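Darnton (video game)

Darnton is a futuristic hovercraft racing game developed by Beka and published by Nullow. It was released for home computers in October, with a console version following the next spring. The player pilots an enclosed craft through a series of walled tracks, and every event is run against the clock as well as against opponents. The publisher's advertising called it the deepest racing game of its year, a claim that reviewers at the time did not repeat and that the contents of the disc do little to support.

Gameplay

A race in Darnton involves up to 8 craft. Each has three ratings, for thrust, grip and shielding, although the manual never explains how these are calculated. Players who compared the craft over identical laps found that the shielding value had no measurable effect on damage. Beka said the rating worked as intended and gave no further detail.

Colliding with a wall drains a power bar, which also feeds the boost. An empty bar ends the race. There are no weapons. The box text mentions "tactical combat", apparently meaning the ability to nudge an opponent into a barrier, and computer-controlled craft recover from this so quickly that the tactic has little use.

Steering can be assigned to the keyboard, a pad or a wheel. Wheel support was a selling point, but the centre zone is wide and can't be adjusted in the original release.

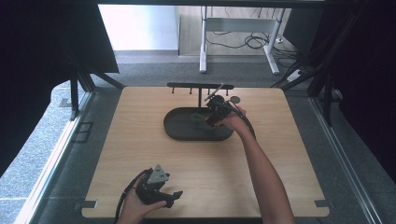 Modes

The main mode is the Na League, named after the fictional company that runs the sport in the game's story. It is divided into 6 divisions, each with four races. Finishing in the top three overall opens the next division and sometimes a new craft. The story is told in short text bulletins between races, and these don't change with the player's results, so a pilot who has won every event may still be described as an unknown.

Single race and time trial are available from the start. Time trial saves one ghost lap per track and overwrites it without asking. Split screen allows two players but removes the computer opponents, leaving long stretches in which neither player can see the other. The console version added a two-player league, limited to the first three divisions.

Tracks

Nullow advertised "1,700 racing combinations". The figure appears to have been reached by multiplying tracks, craft, weather settings and directions of travel, and it says little about variety. Several tracks share whole sections, and the reversed versions keep signs that point the wrong way. The harbour and quarry tracks are usually named as the best of the set, mostly for their changes in height.

Reception

Reviews were mixed. Critics generally praised the sense of speed and the engine sounds, and complained about the thin league mode and uneven difficulty. Some early previews were far warmer than the reviews that came after them, and were based on a short demonstration of the harbour track alone.

Sales are disputed. Nullow described the game as a success without publishing a total. A special edition was said to be limited to 1,000 numbered copies, but collectors have reported duplicate numbers, and the publisher never commented on this.

Later versions

A patch added an adjustable centre zone for wheels and fixed a fault that erased league progress. A sequel was mentioned in a newsletter and never shown. Claims that a finished copy exists rest on one undated screenshot, which could just as easily come from the original game with its colours altered.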